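Filed under: Facilities > Walk-Rounds > Tabletops & Small Kit

Turnstead workroom, Saltine building. March inspection, item 151: the marker case.

1. Table surface clear of spills and crumbs. PASS. A first for March.

2. Case sits flat, lid opens all the way. PASS. 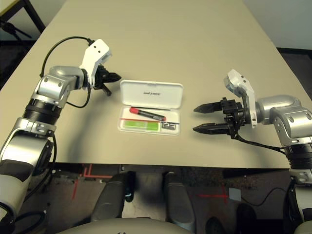 3. Hinge free of cracks. PASS, though I opened it 3 times to be sure and would rather not be billed for a fourth.

4. Marker capped when not in use. PASS. The January round lost a shirt over this one.

We use cookies to remember your preferences. Accept / Manage

5. Small green items kept away from the table edge. COMMENT: put them in a tub. I have asked before.

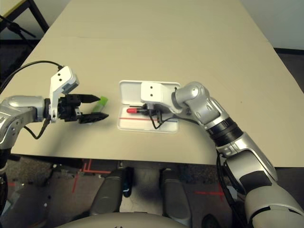

6. Floor tape stuck down, no curled corners. COMMENT: recheck after the carpet is cleaned. It has outlived two rolls of the expensive stuff.

7. Case closed and shelved by 5 p.m. OPEN. See the last round, and the one before it.
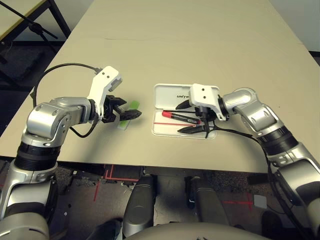 Item 151: red-capped marker in the open case.

Next round in April. Bring a tub.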